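Fault 787 on the Yen robots: questions and answers

Last changed: 1/14/22

On these pages we collect the questions which came to us after the gripper stops in November. If you work with a Yen at Tumimholm or at Wernovden, please read the first four answers before you switch the arms on again. The rest you can read when you need it.

What is fault 787?

It is the code that the arm controller writes when the gripper has lost its position signal while it was closing. The controller then does not know how far the fingers are open. In the old version of Stormont, our arm software, it kept the last force command and went on pressing. The arm itself stopped, so from outside everything looked calm, but the fingers were still under force.

Was anyone hurt?

No. One operator had his glove held between a finger and the lid of a box. He could pull his hand out of the glove, and the glove stayed. We have treated the event as a safety matter from that moment.

How often did it happen?

In November we found the code 43 times in the logs of both sites. Most of these stops were short and the signal came back by itself. This is also why it was not reported earlier. The people on shift saw a small pause, the robot continued, and they continued too.

Which tasks are affected?

All tasks where the wrist is bent strongly while the fingers close. Lifting a lid from its front edge is the typical one. The robot must come near to the cabinet, reach forward and down, and turn the wrist so that the fingers get under the lid. In this posture the cable to the gripper makes its tightest bend. We have also seen the fault with luggage, when the gripper goes over a corner.

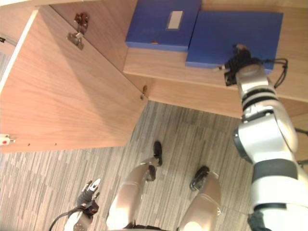

Right gripper at the front edge of a blue box, with the fingers under the lid.

What is the cause?

The connector at the wrist end of the signal cable. It was fixed with a clip that allows a little play. When the cable is pulled to the side, one contact can open for a very short time. The cable itself was good in all arms that we opened. We first suspected the motor, and we lost two weeks with this. The motors were changed on two arms at Wernovden and the fault came back on both.

Why did the stop button not release the fingers?

The stop button was never made to open the gripper. It takes the power from the arm joints and holds the fingers where they are, so that a load does not fall on somebody's feet. For a normal stop this is correct. With fault 787 it was a bad combination, as the fingers were held together with the force they had at that moment. The release is a separate lever on the wrist. Many operators told us that they did not know the lever, and we must accept that our training was too short on this point.

What does the new version of Stormont do?

If the position signal is missing for longer than 200 milliseconds, the finger force goes down to a low holding value and the arm stays in its place. The robot does not try again alone. It waits until a person has confirmed the fault on the panel. A shorter loss is written in the log and counted, and after three in one hour the arm also stops.

Can the robot now drop something?

Yes, this is possible. The low holding value is enough for the boxes in the cabinets. For a smooth and heavy object it may be too little. Please keep your feet and hands away from the space under the gripper, also when the robot is standing still.

What should I do when 787 appears?

Do not reach between the fingers.
Press the stop button on the panel, then wait for the steady lamp.
Support the object with one hand from the side, if it can be done safely. If it is heavy, ask a second person.
Turn the release lever on the wrist with the other hand.
Write the time and the task in the fault book.
Do not confirm the fault before the book is filled in.

May I bend the cable back by hand?

No. Some of you have pushed the cable into a wider loop and the fault was gone for the rest of the day. We understand this very well, but then we do not find the weak connectors. Leave it as it is and call the workshop.

Is a suitcase more difficult than a box?

For the connector, yes. On a hard-shell suitcase the gripper often has to work close to the wheels, and the shell gives no good edge for the fingers. The arm corrects its position many times in a short distance, and each correction moves the cable. A reflection on the shell can also disturb the wrist camera, but this is another problem and it does not give the code 787. You will see it as 'target lost', and you may start the task again without the workshop. 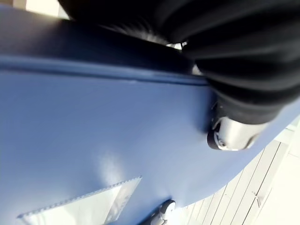 Szu-yu Chou wrote to us about this answer: "I do not agree that the two problems are separate for the operator. When the target is lost, the arm searches, and when it searches, the cable moves more. On my shift the one came after the other at least twice. Please tell people to look in the log also after 'target lost'."

We have checked this and the remark is right. After 'target lost', please open the log and look for short signal losses before you start again. If there is one, treat it like 787.

How was the repair tested?

The new connector has a screw ring in place of the clip. We ran it on one arm for more than 768 grasps, with lids and suitcases mixed, and the code did not appear. It is only one arm, so we keep the new software limit on all robots, with the old connector and with the new one.

How do I know which connector I have?

Look at the wrist end of the gripper cable with the power off. If you can turn a ring with your fingers, it is the old clip with a loose cover. The new ring is tight and needs the small key from the workshop. If you are not sure, leave the arm off and ask.

When will my robot get the new part?

Tumimholm is first, as it had more of the stops. Wernovden follows when the second delivery has come. Until then, the lid and suitcase tasks at Wernovden may only be run with a second person standing at the panel.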